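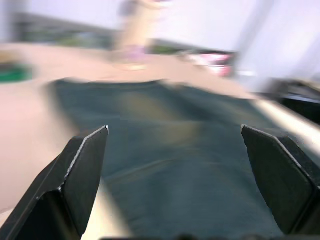 Uma máquina já consegue dobrar a roupa de casa sozinha?

Depende muito da peça e de quem a colocou na mesa. Toalha estendida por uma pessoa, num laboratório iluminado, sem pressa: muitas vezes consegue. Cesto cheio de roupa embolada, saída da secadora, com meia dentro de fronha: ainda é cedo para contar com isso.

Robótica de serviço, aula 7: tarefas domésticas e de chão de fábrica
(notas de aula, versão revista em maio, ainda com uns buracos que vou tapando)

Pessoal, começo pela roupa porque é a pergunta que me fazem em todo almoço de família. "E aí, quando é que sai o robô que passa camisa?" Eu respondo sempre a mesma coisa, que a camisa é o problema! Uma caixa de papelão tem seis faces, e depois de eu saber onde ela está e para onde está virada, sei quase tudo que preciso. Um pano não tem isso. Cada vez que cai na mesa, cai de um jeito, e boa parte dele fica escondida embaixo dele mesmo.

Na aula passada falamos de estado e de observação. Peguem aquela folha de novo. Para um corpo rígido bastam posição e orientação, seis números. Para um tecido, se vocês fizerem uma malha de 20 por 20 pontos, já são 400 pontos, cada um com três coordenadas (e uma malha dessas é grosseira, não pega nem uma prega pequena). Por isso quase todo mundo desistiu de estimar a forma completa e foi aprender direto da câmera para o movimento, com demonstrações. Voltamos a isso na aula 9.

Agora, pano é uma coisa, e pano com ferragem é outra bem pior. 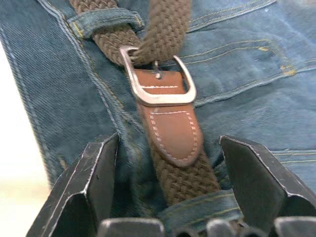

Fig. 7.2. Cinto trançado com fivela de metal, ainda nos passadores da calça jeans.

Pensem no que as mãos de vocês fazem de manhã. Uma segura o cós, a outra puxa a ponta do cinto, e no passador de trás vocês nem olham, vão pelo tato. Uma garra de dois dedos não tem essa folga toda. O trançado estica, a fivela é dura e gira, o passador é estreito e mole, e os três estão presos uns nos outros. Se eu puxo a fivela com força, a calça inteira vem junto. Se eu puxo fraco, não acontece nada. Entre um e outro existe uma faixa de força que serve, e ela muda com o tecido e com o ângulo.

Haoran Jia, que fez a monitoria no semestre anterior, juntou uma tabela com 3.332 tentativas de pegar peças flexíveis, e eu uso essa tabela no exercício 3. Em 2.209 delas a pega foi boa na primeira. Façam a conta, dá uns dois terços. Parece ótimo até a gente lembrar que tirar um cinto pede várias pegas seguidas! Com quatro pegas independentes nessa taxa, a chance de acertar todas cai para menos de 20%. (A independência é uma hipótese otimista ou pessimista? Quero ver isso discutido no relatório.)
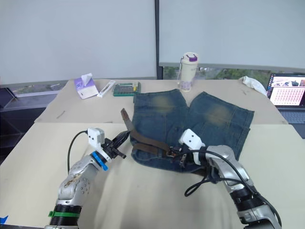

7.3 DOIS BRAÇOS

Com dois braços a conversa muda bastante. Um prende, o outro trabalha. Para segurar a fivela de um cinto enquanto a correia corre pelo cós, por exemplo, é quase indispensável ter alguma coisa que impeça o jeans de andar pela mesa. O preço é a coordenação: os braços disputam o mesmo espaço, os cabos entram no caminho e um erro de um vira puxão no outro.

Na fábrica o quadro é mais favorável. A Ximeng Luo, que trabalhou na linha da Plikon antes do mestrado, me contou que lá a peça chega sempre no mesmo gabarito, e quando não chega, para tudo e alguém arruma. Em casa não existe gabarito, existe a cadeira do quarto. Guardem essa diferença, ela vale mais que qualquer comparação de velocidade.

Para a próxima aula: ler o capítulo sobre contato e atrito, terminar o exercício 3 e cronometrar vocês mesmos tirando e recolocando um cinto com uma mão só. Tragam o tempo anotado, 40 segundos já é um bom resultado. Quem ficou com a garra Droston na bancada, por favor, devolvam com os parafusos.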